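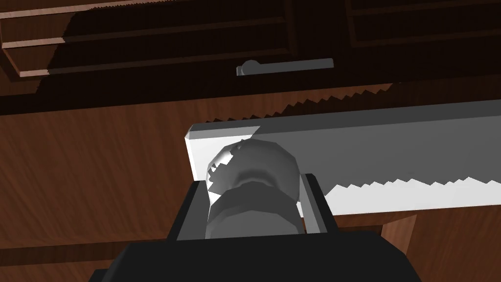

2020-04-23

The kitchen at the Hindness house has been closed to ordinary use for most of this spring, and the period has afforded an opportunity to set down some notes on bread. Readers of this page have asked for them more than once. They concern one loaf only, a plain sourdough with a share of rye, made in the same manner since last September.

The starter is fed in the evening with equal weights of flour and water. It is kept in a glass jar on the shelf above the radiator, where the temperature is steady. A starter that has been left in the refrigerator should be fed 2 times before it is asked to raise a dough. Earlier posts on this page advised a single feeding, and that advice is withdrawn.

The flour is the strong white sold by the Durán mill, with 90 grams of their dark rye added to each loaf. Deliveries have been irregular. When the white was not available, the Hano brand was used in its place and gave a slightly flatter loaf with a good crust. It takes less water, and bakers making the same exchange are advised to hold some back until the dough has come together.
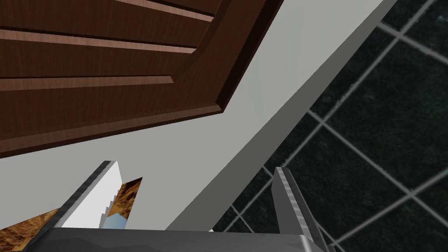
Paneled door, lower part, with the grooves across the panel.

The dough is mixed in the morning, rested under a cloth, and folded at intervals until early afternoon. No kneading is required. It is then shaped, placed in a floured basket, and moved to the refrigerator for 19 hours. Shorter periods were tried over the winter. The loaves were acceptable but had less flavor, and the surface did not score cleanly.

Baking is done in a covered pot. The pot must be fully heated before the loaf goes in — an empty half hour at the highest setting is sufficient in the Gririro oven, which runs cool at the back. The lid comes off once the loaf has risen and set, and the remaining time is judged by color. A darker crust is preferred in this household. Those who like a softer one may wrap the loaf in a towel as soon as it leaves the oven.

Cutting should wait until the bread is entirely cool. Rye holds moisture, and a warm loaf will gum under the knife. The second day is generally the best one for slicing, and by the fourth what remains is used for toast or dried for crumbs.

Inquiries about the rye proportion may be left in the comments. A separate note on seeded loaves is in preparation and will be posted when the next order from the mill arrives.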